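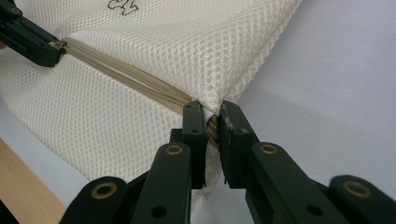 訃報データの旧姓・没年月日の表記統一について

投稿者：Mayuree Kamolrat
投稿日：2025年5月31日土曜日
カテゴリ：家系調査・地域資料

地方紙の死亡記事を索引化しています。対象は旧Bresov地区の記事2,074件で、入力にはLoltenの表計算機能を使用しています。項目は氏名、旧姓、没年月日、享年、喪主、続柄、葬儀会場、掲載日です。

判断に迷っている点は次のとおりです。

・記事に「享年八十四」とだけあり、生年月日の記載がない場合、生年を逆算して入力してよいか。数え年か満年齢かは記事から判別できません。
・「去る十日逝去」のように月が省略されている場合、掲載日の月で補ってよいか。
・旧姓の記載がなく、兄弟の姓から推定できる場合、旧姓欄に入れてよいか。

4月に入力した400件は、すべて逆算した生年を入れてしまっています。修正が必要であれば方法も教えてください。

bresov_kiroku
ベストアンサー

原則として、記事にある文字列と入力者の解釈を別の列に分けてください。同じ列に混在させると、後から区別できなくなります。

生年について。数え年の場合、満年齢との差は1または2です。誕生日を過ぎていれば1、過ぎていなければ2になります。没年を1962年、享年を84とすると、数え年なら生年は1879年、満年齢なら1877年または1878年です。したがって単一の値には確定できません。「生年_下限」「生年_上限」の2列を設け、1877、1879と入力するのが妥当です。享年の列には「八十四」を原文のまま残します。

没月について。「去る十日」は掲載日直前の十日と読むのが通例ですが、掲載日が月初であれば前月になります。掲載日が3日なら当月の十日はまだ来ていないため、当月で補うと誤りです。補った値には「推定」の印を付けてください。会葬御礼の広告は掲載が葬儀より後になるので、死亡広告とは別種別にしておく必要があります。

旧姓について。兄弟の姓からの推定は入力しないでください。養子、婿養子、異父兄弟の可能性が残ります。備考欄に「兄の姓は○○と記載」と事実のみ書けば、検索にはかかります。

入力済みの400件は、生年列を「生年_旧入力」に改名して残し、享年列と没年月日列から上限と下限を計算式で作り直すのが早いです。享年列に漢数字が入っている場合は、算用数字に変換した作業列を先に作ります。旧入力の列は、照合が終わるまで削除しないこと。

pan_no_mimi

逆算でいいと思います。うちの町の索引は全部満年齢扱いで入れていますが、特に苦情は来ていません。1年ずれていても名前で探せば見つかります。

表計算よりBrilteckのほうが日付の検索は楽でした。古い日付が読めるかどうかは確認していません。

Mayuree Kamolrat
質問者からの返信

bresov_kirokuさん、ありがとうございます。上限・下限の2列に変更します。

入力済み分を確認したところ、享年列は漢数字と算用数字が混在しており、「八十四」と「八四」の両方がありました。作業列を作ってから計算します。掲載日が3日以前で没日が下旬のものは4件あり、いずれも当月で補っていたため、前月に直して推定の印を付けました。

pan_no_mimiさん、名前での検索については同意しますが、同姓同名が多い地区のため、生年は幅で持つことにします。

bresov_kiroku

補足です。掲載日の列は紙面の日付で統一してください。夕刊は翌日付で発行されていた時期のものが混じることがあります。朝刊・夕刊の別を1列追加し、不明なものは空欄にせず「不明」と入力しておくと、未入力の行と区別できます。

改元の年の記事は、西暦の列と元号の列を両方残してください。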